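Policy drops the gripper into "place" way too early, only with shiny pot

Zestden Forum > Software > Control and learned policies

Zineb Filali
posted 09/07/2022

Hi all, quick one, demo coming up and I'm stuck. Pick and place, red thing goes in steel pot. One fixed camera, learned policy on top, plain joint position control underneath. Pick side is mostly fine. Grasp phase looks like this on a normal run. 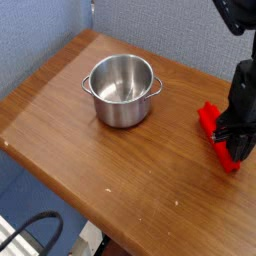 Grasp phase, gripper down on the red object, pot to the left of it

Policy outputs chunks of 100 actions and I run the whole chunk before asking for a new one. Loop timing looks OK in the log. Trouble is with the release height. Z target over the pot jumps around between runs, sometimes it wants to open well above the rim, sometimes it wants to go right down inside. Same checkpoint, same start pose. With a matte bowl I never saw this. Trained on 200 demos, nearly all of them with the bowl, which I know isn't great.

Tried already: lower learning rate, more image augmentation (color only), restarting the camera driver. No change. Is this perception or is my controller doing somthing dumb? Don't want to recollect everything if I can help it.

El Khatib
replied

prob the camera. shiny stuff always breaks depth. put tape on the pot

Zineb Filali
replied

No depth here, RGB only. Should have said.

Su-bin Sung
replied

Had nearly the same thing with Kerkon last December. Two separate problems in my case and they hid each other.

First, chunk length. If you run all of it open loop, the policy picks the release height from an image taken way back, before the arm is even over the pot. Then it never looks again. Cut the executed part to about half and replan, blend the overlap so it doesn't jerk. Ask for a fresh prediction when you're at this point, not before:
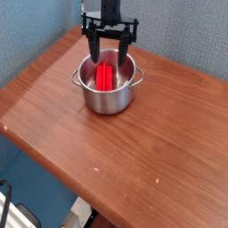
Over the pot, red object already inside, between the fingers

Dump the predicted z for every chunk and plot it against the measured z. If predictions disagree with each other chunk to chunk, it's perception. If they agree and the measured one is off, it's your controller. Took me 2 minutes to plot and saved me a week of guessing.

Second, the pot. Steel picks up the table color, so a policy that learned on a matte bowl has no clean edge to hang on to. Color augmentation won't fix that. You need some demos with the real pot. Not all of them again, I added 59 and mixed them in at a higher sampling weight. Move the pot a bit between demos, turn the handles too.

Also check what your reset state looks like to the policy. Mine had learned "gripper beside pot, near the table" as both a start and a mid-task pose, so it sometimes skipped ahead to placing with nothing in hand.

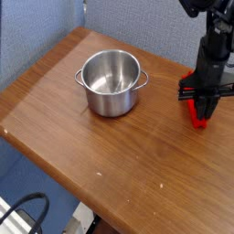 If your demos have long pauses in a pose like that at the beginning or end, trim them. Idle frames teach it to sit still and then jump. I cut anything where joint velocity stays under a threshold and kept just a few frames each side. Gripper opening as an input helps too, if you're not feeding it already.

Zineb Filali
replied

OK plotted it. Predictions all over the place between chunks, measured follows them fine. So controller is off the hook. Gonna shorten the executed part tonight and record more with the pot. And no, wasn't feeding gripper opening, oops.

Su-bin Sung
replied

Add it. Needs a retrain but a short one, start from your current weights. The Zirkovo loader drops that column by default btw, look in the config under state keys or you'll think you added it and you didnt.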